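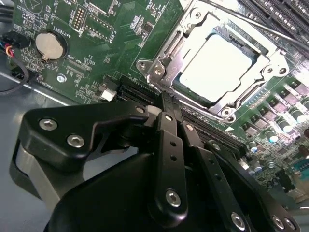

Chapitre 4
Le bruit du capteur, ou pourquoi vos noirs grouillent

Quand j'ai commencé à travailler en vision industrielle, je croyais qu'une image noire était noire. Bouchon sur l'objectif, lumière éteinte, zéro partout, non ? J'ai fait l'essai chez Porance, sur une caméra monochrome toute simple, et j'ai regardé les valeurs défiler : ça bougeait sans arrêt ! Le même pixel changeait d'une image à l'autre alors que je n'avais touché à rien (j'ai quand même vérifié le bouchon deux fois).

Ce grouillement, on l'appelle le bruit, et on va passer tout le chapitre avec lui. Il a plusieurs origines que je vous demande de bien séparer dès maintenant. Le bruit de lecture apparaît au moment où l'électronique convertit la charge en nombre. Le courant d'obscurité vient de la chaleur, et il grimpe avec le temps de pose. Et puis il y a le bruit de photons, le plus déroutant pour les débutants : même avec un capteur parfait, la lumière arrive par grains, de façon irrégulière. Si un pixel recueille en moyenne 410 électrons, l'écart type vaut la racine de ce nombre, soit un peu plus de 20.

Rhona Niven, avec qui j'ai monté le banc de mesure de Jallerach, m'a appris à toujours enregistrer 300 images noires avant de discuter de quoi que ce soit. J'ai trouvé ça maniaque — je le fais maintenant à chaque projet. On reprendra sa série complète à la section 4.3, avec le calcul de la moyenne et de la variance pixel par pixel.

Pour suivre, il vous faut les notions de gain et de temps de pose du chapitre précédent, et un peu de statistiques (la loi de Poisson est rappelée en annexe).

4.1 Le bruit de lecture

Commençons par le temps de pose le plus court que votre caméra accepte, objectif bouché, gain au minimum.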